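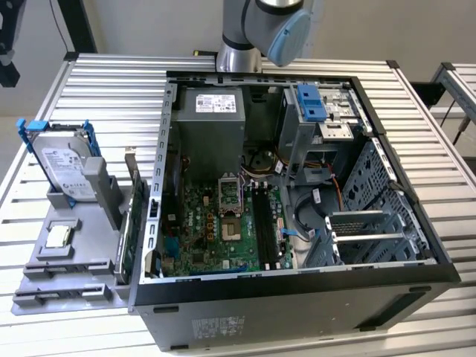 Clulura 2: task planning for PC assembly cells

Clulura is the planning and control software we make at Cloler for robot arms that put computers together. You teach it where things are, tell it what the finished machine should contain, and it works out the moves. Version 2 is the one we've wanted to ship since June, and we're really happy with it!

What it plans

The test job on this page is an open desktop tower lying on its side, with a fixture next to it for the parts. The CPU has its own pocket and the memory module stands upright. Clulura keeps a live model of both the case and the fixture, so a pick is planned together with the place that follows it.

Loose cables are the hard bit. The planner treats each bundle as a soft keep-out zone (you set how soft) and looks for a way around it before it asks for help.
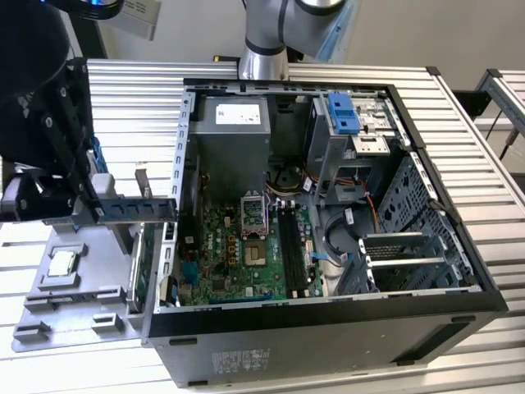

Gripper at the side of the case, with the CPU in its fixture recess.

Perception

The Prillus module handles the seeing. It finds the socket, the memory slots and the drive cage, then passes their poses to the planner. You can use a fixed camera, a wrist camera or both – we like both. Poses refresh before every approach, and any pose below your confidence limit stops the arm.

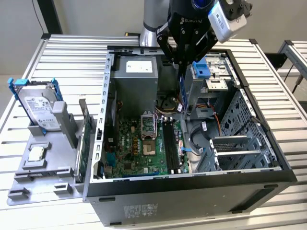
Robotiq two-finger gripper over the open tower, reaching toward the drive cage area.

Tooling and setup

Grippers are described in a short text file: finger shape, stroke, mounting offset, force limits. Swap the file and Clulura replans the whole job. Hamisi Swai wrote the new file checker, and it catches flipped offsets before anything moves, something we could have used years ago.

In the box

Clulura 2 planner and runtime
Prillus perception module
Mwaipopo log viewer, for stepping through a run move by move
Library of 1,371 part models
Job size limit: 2,000 planned moves

Released Jan 21, 2020. Jobs saved in version 1 open as they are, but gripper files need to go through the checker once.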